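The Bedroom Armchair Is a Shelf With Arms

Opinion
By Delali Kwofie
July 17, 2021

The Derside catalog came through my door again last week, and for the third year running it wants me to put an armchair in my bedroom. There is one on page 36, angled toward a window, with a book open on the seat and a cup of tea that has clearly never been near a human mouth. The caption calls it "a place to pause." I have a place to pause in my bedroom. It is called the bed, and it takes up most of the floor.

I don't doubt that some people sit in these chairs. I have met one of them. My neighbor Iker Echevarría bought a Jollberg tub chair when he moved in and claims he puts his socks on in it every morning. I asked him what else he does in it. He thought for a while and said that he sometimes puts the other sock on in it.

What bothers me more is the cushion. A tub chair already has a back that curves around you and a seat deep enough to lose your phone in. It is a finished object. Then the shop sells you a square pillow to go on top, and the pillow uses up the depth you paid for, so the first thing you do on sitting down is pull it out from behind you and look for somewhere to put it. There is nowhere to put it. It goes on the carpet.
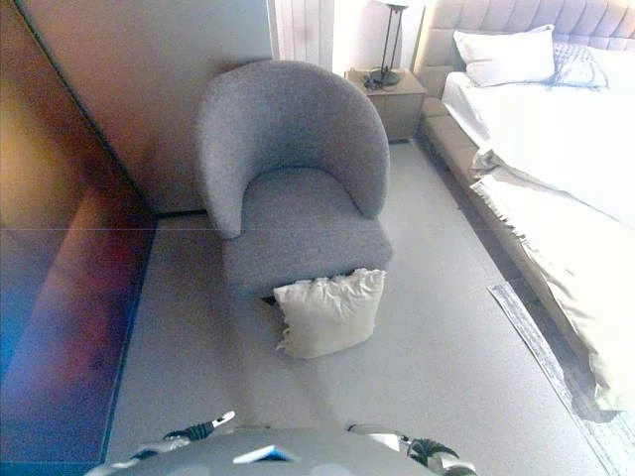 So where should a loose cushion go when the chair is in use?

On the bed, if you must own one, and in a closet if you can admit you don't like it. A pale cover on a bedroom floor picks up every hair and crumb in the carpet, and then it goes back on the chair and passes them along to your sweater.

I know the case for the other side. A corner with only a wardrobe in it can look bleak, and a big upholstered shape softens it. Fine. But a chair that is covered right down to the carpet is also a chair you can't get a vacuum under, and it's heavier to shift than it looks in the store. I helped my sister move hers in September and we found a strip of carpet behind it two shades darker than the rest.

The people who sell these things will tell you it's about having "zones." Trindska has a whole leaflet on zones. By its reckoning my bedroom should have a sleeping zone, a dressing zone and a reflection zone, and I would need to knock through into the bathroom to fit them all. I'd take a plain stool and a hook on the back of the door. The stool holds you up while you tie your shoes, and it's too small to bury under four days of laundry.

If you have the space and you read in yours, keep it. If you've had it a year and can't remember the color of the seat, sell it to Iker. He has room for one more sock.

36 shares | 4 comments

mrs_amoah
I nursed two babies in a chair like that and wouldn't hear a word against it. The cushion I agree about.

tallgus
A stool is fine until your back goes. Ask me how I know.

Pell R.
Ours belongs to the cat. We are allowed to vacuum near it.

lindenstreet
What is wrong with sitting on the edge of the bed? My grandmother said it ruined the mattress but she also said that about lying on it.

Contact us | © 2021 | Back to top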